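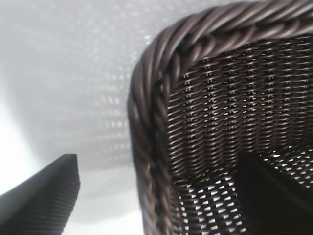 *Issue 267 — June 15, 2023*

# Kumsa: The Complete Series (Zener, Blu-ray, £119)

Let's get the price out of the way. It is £119 for a children's television programme in which a man in a quilted silver jacket defends a seaside town from a villain who lives in a lighthouse. I have paid less for a washing machine. The washing machine had a longer guarantee and fewer scenes set in a quarry.

I bought it anyway, on the first morning, before anyone could send me a review copy, and then Zener sent me a review copy. If my enthusiasm seems to wobble over the next page or so, please bear in mind that I now own two.

For younger readers: *Kumsa* went out at teatime when there wasn't much else on at teatime. Corrado Benedetti played Kumsa, guardian of the tides, who had come from under the sea to live above a chip shop in Cullport. He had a staff, a helmet with a fin and a habit of pausing before the word "justice" as though he'd lost his place. Loredana Carbone played Ms Vane, the lighthouse villain, and from the second series onwards she also played Ms Vane's good sister, which saved on wages and led to a lot of shots of the back of somebody's head. There were 25 episodes in all. Every one of them ended with the harbour safe, the chip shop open and Benedetti looking out to sea with his chin up.

I watched them all as a boy and I've spent a good part of my adult life telling people it was better than they think. This set was going to settle the matter.

## The box

It's big. It won't go on a normal shelf the right way up, and if you lay it flat the fin sticks out. Yes, there is a fin. Somebody at Zener decided the lid should have a moulded rubber fin along the top in honour of the helmet, and I suppose there was a meeting in which this sounded marvellous. Mine arrived bent to the left. The second copy is bent to the right, so at least they make a pair.

Inside you get 5 discs in a folding card holder of the type that grips like a limpet. I had to bend disc three further than I'd like to bend anything that costs this much. The artwork is new and rather handsome, all deep greens and spray, and makes the programme look like something with a budget. Benedetti has been drawn with a jaw he never had. Carbone has been drawn exactly as she was, as nobody alive would dare do otherwise.

There's a folded map of Cullport as well, which I loved. It puts the lighthouse on the wrong side of the harbour. I've already written to them.

## How it looks

Here's where I have to be fair, and it pains me, as I'd prepared several jokes. The picture is wonderful.

The location work was shot on film and has been scanned again from whatever they found in the cans. I'd only ever seen it on a tape my uncle recorded with the last ten minutes of the snooker on the front. I had honestly believed that Cullport was always foggy. It was sunny the whole time! You can see the paint peeling on the railings. You can see the sea, which has waves on it. In episode two there's a shot of Carbone on the gallery of the lighthouse with her cloak going sideways in the wind, and I ran it back more times than a grown man should.

The trouble with a clean picture is that it cleans everything. The studio scenes were on videotape and there's only so much to be done with those, but they have been sharpened up enough to show what the undersea palace was made of. I'm not going to say what it was made of. I'll say that I now look differently at the lining of a packing case. The octopus in episode nine, which gave me a month of bad nights, turns out to have a zip.

Sound is the original mono and perfectly clear. There is also a new surround mix, in which the seagulls come from behind you. My dog left the room.

## How it holds up

Unevenly, but then it always was uneven. The first series is the best of it: quick, odd and quite frightening in places, with a proper sense that the writers knew a wet seaside town in February and hadn't forgiven it. "The Bell Under Jescombe" is still a terrific half hour. Kumsa follows the sound of a drowned church bell along the coast to Jescombe, where the whole village has stopped talking, and there's no fight and hardly any music and it ends with him sitting on the slipway in the rain. I was sure I'd remembered it as better than it was. I'd remembered it as slightly worse.

The second series gets a talking crab.

I know there are people who like the crab. I've met them at conventions and they're very nice and often have the badge. All I can say is that when you watch the episodes in order, as an adult, with a cup of tea and your own money at stake, the crab's first line lands like a dropped tray. He is in every episode from then on. He has a catchphrase. In "Crab's Day Off" he has a day off and we go with him.

By the third series they'd lost the chip shop location and built one in the studio, and Kumsa's landlady had been written out with a postcard from Spain. Even so, Benedetti gets better as the scripts get worse. He's a stiff sort of hero to begin with, all profile, and then somewhere in the middle he relaxes and starts playing the man as slightly homesick. There's a moment in the last episode but one where he's offered the way back under the sea and looks at the awful studio chip shop and can't decide. It's a lovely bit of acting. A crab interrupts it.

As for Carbone, I've nothing clever to add. She's magnificent. She plays a plot to steal a small town's high tide as if it were the fall of a dynasty, and when she does the good sister she changes nothing apart from her eyebrows and you'd swear it was another woman.

## The extras

Benedetti and Carbone recorded commentaries together for the first series and these are worth hearing even if you don't care for the programme. He is courteous and remembers the name of every stuntman. She remembers what was for lunch. During the big cliff fight in episode four he is explaining how the staff was weighted for balance and she says, "You hit me with that," and there's a silence, and he says, "Twice," and they move on to the costumes.

She doesn't appear on the second series commentaries. Benedetti does those alone, and speaks about the crab with great tact.

The long documentary is less good. It runs for two hours and is mostly men of my age in front of shelves, telling you that the programme was better than people think. I turned it off when I noticed I was nodding. There's a much shorter film of Benedetti walking round Cullport as it is now, looking for where things used to be, and that should have been the main feature. The chip shop does phone repairs. He goes in, has a chat with the lad behind the counter, doesn't say who he is and comes out with a screen protector.

You also get:

- the title music without the titles
- the titles without the music
- a gallery of merchandise, including the bubble bath I was sick from
- a reel of outtakes, mainly doors
- the script of an unmade fourth series opener, as a file you have to put in a computer to read

That last one grates. If you can afford a rubber fin you can afford to print a script.

## Grumbles

The menus are slow. Each disc opens with a swooping tour of the palace that can't be skipped, and by disc five I was going off to put the kettle on and coming back to find it still swooping. Episodes are listed by number with no titles, so finding Jescombe means guessing or getting up to look at the sleeve. Subtitles are there for everything except the commentaries, where I could have used them, Carbone being a mumbler when she's enjoying herself.

And there's a fault on my disc four, in "The Salt Clock", where the picture freezes just as Kumsa raises the staff. I tried it in another player and it froze there too. The second copy was fine. Zener's helpline answered quickly and the woman I spoke to was charming and is sending a replacement disc, which will give me a third "Crab's Day Off".

## Should you buy it?

If you already love *Kumsa* you bought it before I did and you're cross about the map. If you've never seen it, £119 is a daft sum to find out, and you'd do better to pester a friend for the first disc and a free evening. Zener say there may be a plain edition of series one later on, at a price they wouldn't tell me. That would be the one to get. Wait for it, unless you particularly want the fin.

I've taken a mark off for the menus and another for the holder. I wanted to take one off for the crab as well, but he's hardly Zener's fault.

**Picture:** excellent
**Sound:** fine, unless you're a dog
**Extras:** very good, with doors
**Crab:** present

*Next issue: the Kumsa board game, if I can find anybody willing to play it with me. It says two to six players on the lid and so far I'm the one.*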